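A morning at the Keane photo archive

The Keane collection opens its doors twice a year, and in November I took the bus out to see it. The building used to be a grain store. There is no sign on the road side, so walk past the tyre place and go in through the yard.

Fionnuala Gilmartin met our group at 10 and had us sign in and leave our bags in a locker. Pens stay in the locker too. She gave out pencils.

The archive holds the negatives and prints of press photographers who worked overseas, mainly in places where people were on the move because of fighting or flood. Most of it came from the Dullent agency, which closed its picture desk and handed over 700 boxes. The rest has come from the photographers themselves, or from their families, in suitcases and biscuit tins.

We started in the cold store. It is kept dim and you only get a few minutes inside. The colour negatives are on the lower shelves and the black and white work is above, sorted by photographer and then by country. Gilmartin said the country labels cause the most arguments, as several of the borders have changed and the original captions have not.
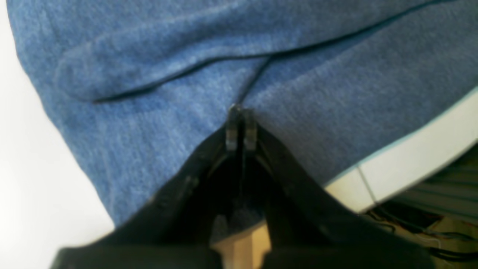 From there we went upstairs to the scanning room, where Konrad Olszewski works through the Skalance rolls. Skalance was the name of a camp and also of the year-long assignment Senan Mulcahy shot there. There are 1,044 frames in the series. Nearly 30 were published at the time, and the same two or three have been used ever since. Olszewski had contact sheets out on the light table and let us go along them with a loupe. A lot of it is ordinary: people queuing for water, a man cutting hair, children doing sums on the back of a flour sack. I spent longer on these than on the famous ones.

He scans both sides of every print as well. The backs carry the stamps, the crop marks and whatever the desk wrote in a hurry. One print had three different captions on it, each naming a different village.

After a tea break there was a talk by Paraschiva Matei, who tries to trace the people in the pictures. It is slow work, mostly letters and phone calls, and not everyone wants to be found. One woman asked for a copy of her portrait and also asked that it not be shown again while she is alive. The archive agreed to both. The print now sits in a sealed envelope with a note on the front, and we were shown neither.

Someone asked about payment. Matei said the archive gives families a print at no charge and does not license a portrait once the sitter has objected. Publishers have complained about this.

The last stop was a small display on Skullar, the valley Mulcahy went back to on his own money after the agency lost interest. There are six prints on one wall and his notebook in a case, open at a page of bus times.

Entry is free but you need to book by email. There are stairs to the scanning room and no lift, though Sorcha Coughlan on the front desk can bring contact sheets down to the reading room if you ask ahead. The tea is by donation, and the last bus back to town leaves from the far side of the road.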